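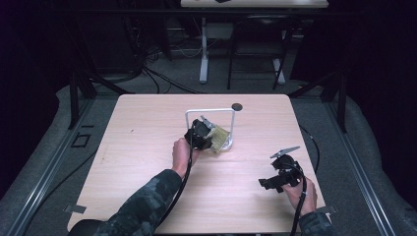 Been meaning to write about storage losses since April and keep not doing it. So, fast, before the bread comes out. Everybody talks yield. Yield per acre, yield per drop of water, new seed, old seed. Then the crop comes in and half the conversation stops, like it's food already. It isn't food yet. It's a damp pile of something that mice, weevils and mold would all like to have first. And the fixes are so often small and kind of boring. Air under the beans, for one. A piece of mesh held up off the table, like that yellowish one on the white wire stand, lets air get at things from underneath, and for a kitchen-sized lot of beans or herbs that's a good chunk of the whole technology. You can spend a lot more. I have.

What got me going was a talk at the grange in Trerneck by Heidrun Holzer, who spent years going farm to farm looking in people's bins. Literally that, looking in bins. She had notes on 235 households and she said the same couple of things kept coming up. People harvest when they can get help, so it comes in when the cousins are free and maybe it's ready and maybe not. Then it goes in sacks against a wall. Outside wall, usually. Cold at night, sweats, and the bottom corner goes first and nobody looks at the bottom corner.

I went home and looked at my bottom corner. Yep.

Lost a sack of flint corn, the nice red one Liesl Moser gave me seed for. Not all of it went bad but you don't pick through moldy corn and eat the rest, please don't, some of those molds are really nasty and you can't cook it out. I didn't give it to the hens either. It went in the trash and I was mad for a week.

Anyway. Things I changed:

Sacks off the floor, on pallets, a hand's width from the wall. Free.

Salt jar test. You put dry salt in a jar with a handful of grain, shake it, let it sit a bit. If the salt clumps on the glass the grain's too wet to store. Old trick, Heidrun does it too. Not exact but it has told me no more than once when I wanted a yes.

Sealed buckets for anything I want past winter. But ONLY once it's dry, otherwise you've just built a nice little swamp with a lid on it.

Smaller lots. This one I resisted. Feels silly having so many little buckets when there's a perfectly good bin. But if one goes, one goes.

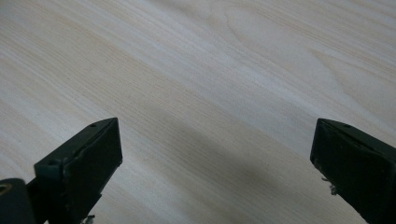 The bin, by the way, is a Grabner, bought secondhand, and I have nothing against it, it's a fine bin. It's just too big for what I grow. Filled a quarter of the way it's mostly a box of air, and bugs love that.

Now the bigger thing, and I'm going to rush it becuase the timer's about to go. If you add up what gets lost between field and plate you get people arguing over numbers forever. I've read up to 3 different figures for the same crop in the same country and they weren't close. Depends who measured and if they count what got fed to animals, if they count the stuff that was only downgraded, all that. I've stopped quoting any of them. What I beleive is the bins. Somebody opened them and wrote down what was in there.

And the losses aren't shared out evenly. A big elevator has fans and probes and a guy on salary. A family with a sack against the wall has the wall. So when there's money for "feeding the future" or whatever the phrase is this year, I'd like some of it to go on tarps and dry floors. Not very exciting to photograph for the annual report, I know.

The co-op at Utov did this. They got a grant, 697 dollars, which is nothing, and bought tarps and a moisture meter that gets passed from farm to farm. Liesl had it last. She's a bit possessive of it. There's a sign-out sheet on a clipboard and her name's been at the bottom of it since before the squash came in. Liesl, if you're reading, I have beans.

Beans this year are Bastis, a pole bean I got at a swap with the name penciled on an envelope. Can't find it in any catalog. Brown, fat, cook up creamy, skins stay on. They're late though, pods still leathery when the frost comes, so I pull whole plants and hang them in the shed, and then shell and dry again indoors. 2 rounds of drying. Worth it. If anyone knows that bean under some other name please comment, I'd love to know where it's from.

Ok timer. More on the shed next time, and the mice, who need a post of their own.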